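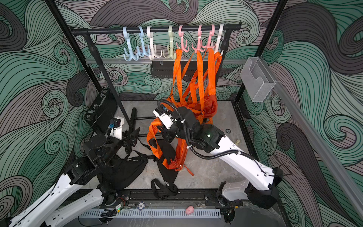 Gurnstead G2 parallel gripper — pair for two-arm cells

Sold by Sendero
Sold as: matched pair, left and right
Stock status: in stock
Page updated Apr 3, 2018

The G2 is a two-finger electric gripper for light arms working side by side. We supply it in pairs with matching cables and one shared controller, so both hands can be run from the same program. It suits bench cells where the work is soft, tangled or awkward: webbing, harnesses, bags, clothing, cord.

Specification
Stroke: 58 mm
Weight per gripper: 600 g
Finger sets supplied: flat, ribbed
Cable: corrugated sleeve, black
Controller channels: 8
Warranty: 7 months on fingers and pads, full term on the body

How we test it
Every gripper we sell is tried in our own enclosed cell before it goes on this page. The strap test uses an orange webbing harness hung from plastic hooks on a clothing rack, with a second bundle of orange webbing and a black garment on the floor of the cell. The arms have to pick up the bundle without taking the garment with it. Thiện Từ sets up the cell and Quang Lại writes the programs.

Straps are a fair test for a gripper of this size. Flat webbing slides out of smooth fingers when it is pulled edge-on, and a loose buckle can stop the fingers closing. We run the same routine with the flat and the ribbed set and keep the speed unchanged between them.

Compared with the Markus M1
The Markus opens wider and is the better choice for boxes and hard cases with thick handles. It is also heavier, and on a light arm you will notice this at full reach. The G2 closes more evenly on folded fabric. With thin cord there was little between them — both needed a second try when the cord lay flat on the floor.

Fitting
The grippers bolt to the Lã wrist plate with four screws, supplied. Leave a generous loop in the cable between wrist and shoulder. If it is tied down too close to the elbow it will pull tight when the arm folds back. Set the finger zero again after changing pads.

The controller can sit on the bench or on the front rail. Keep it clear of the arm bases.

In the box
Two grippers, controller, power supply, two cables, both finger sets, screws, hex key, printed guide.

Not included
Arms, wrist plates, camera mounts.

Spare pads and longer cables are listed under Accessories. Single grippers can be ordered as replacements for a pair you already own; please quote the serial number of the one that is still in use. Orders for the longer cable placed now will ship in September.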